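Jan 17, 2025

Quick one tonight, well, quick-ish. Scanning. I said I'd write up how the negative scanning is going and then I didn't, so.

Background for anyone new. I have a closet shelf of film going back to my first camera, all of it in sleeves, most of the sleeves labeled by a younger me who thought "trip, good ones" was a label. 33 binders. Mostly black and white 35mm, some color, and a stack of medium format from the years when I could afford it. Last May I decided to get all of it onto a drive. I am on binder nine.

First I tried the flatbed. Everybody tries the flatbed. It's fine for 6x6, it really is, I'd hang a print from one of those scans and sleep well. For 35mm it's mush. You sharpen the mush and you get crunchy mush. Also slow – I could make dinner during one strip. Did make dinner during one strip.

So now it's the camera. Macro lens, copy stand, light panel, film holder. The stand is an old Gruvach enlarger column with the head taken off and a clamp bolted on where the head was. Heavy as anything. The holder is a Bustix, the one with the S-curve that flattens the film as you pull it through, and if you buy one thing buy that, or something like it. Curl is the enemy. Curl on old film that lived rolled up in a can for a year before I cut it is a whole other enemy.

Settings, because people ask:

- f/8. Tried f/5.6, corners went. Tried f/11, the whole frame got a tiny bit soft. f/8.
- base ISO
- shutter wherever the histogram wants it, usually slow, so self timer and hands off the table
- manual white balance, set once on the bare panel and left alone
- raw, obviously
- focus on the grain, at full magnification, every single strip. Not every frame. Every strip.

Getting the camera square to the film took me an entire weekend of swearing. The trick is the mirror. Lay a small mirror where the film goes, look through the camera, and shift things until the lens is staring right back at itself dead center. Then don't breathe. I had been using a bubble level and the level was wrong, or the table was, whatever, the mirror doesn't care.

Dust. Ok. I don't have an answer for dust. Rocket blower, soft brush, a damp towel on the floor under the stand which my mother swore by for sewing of all things. Helps a bit. What helped more was turning the heat off in that room an hour before, the vent was blowing lint straight across the panel and I never noticed untill I saw it with the side light on. Color film I still spot by hand. Black and white I've gotten lazier about. A few specks on a street picture from 1990-something, who's counting.

Inverting: black and white is trivial, flip the curve, set the ends, done. Color is where I lose evenings. The orange mask. I've got a preset I made off a Ferraro 200 roll, which was the cheap stuff the drugstore near my first apartment sold, and it gets me close on anything from that era. Not the later stuff. Later stuff goes cyan in the shadows and I end up pulling each channel by hand like an animal. If you have a method that works across a whole roll, I'm all ears.

Other thing I learned the hard way, shoot a little of the rebate. The clear film edge between frames. You can sample it for the mask color and it also tells you the frame number, which matters a lot when you drop the strips on the floor. Ask me how I know.

Numbers so far: a bit past 3,000 frames. Keepers, far fewer. There's a run of pictures from a ferry I have zero memory of taking and they might be the best thing in nine binders. Flat gray light, everybody in wool coats, nobody looking at me. I'd passed over the whole roll on the contact sheet. So that alone was worth it.
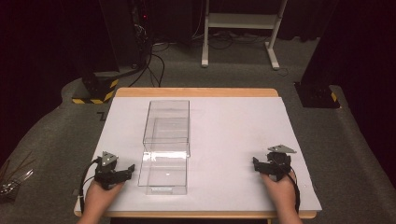

Despina Zupan wrote in after the last post to say I should stop scanning everything and edit from the contact sheets first, loupe and grease pencil, and only scan what gets a mark. Her words: you'll be at this until you're ninety. Fair. She did her own archive that way and was finished in one winter. But the ferry roll had no marks on it at all, so I'm torn. Maybe a compromise, a fast low-res pass of each sleeve laid flat on the panel, then the good scan for anything that jumps out. Will try it on binder ten and report.

File names, since Lieven Prins asked in the comments: binder, sleeve, frame. 09-14-22. No dates, I don't trust my dates. Keywords go in later, meaning never. 2 drives, one here and one at my sister's.

Still need to re-sleeve the Skundwood pages, the old plastic is going sticky and I don't love what it's doing to the emulsion side. New ones are orderd. Back to the color stuff tomorow if the heat's off.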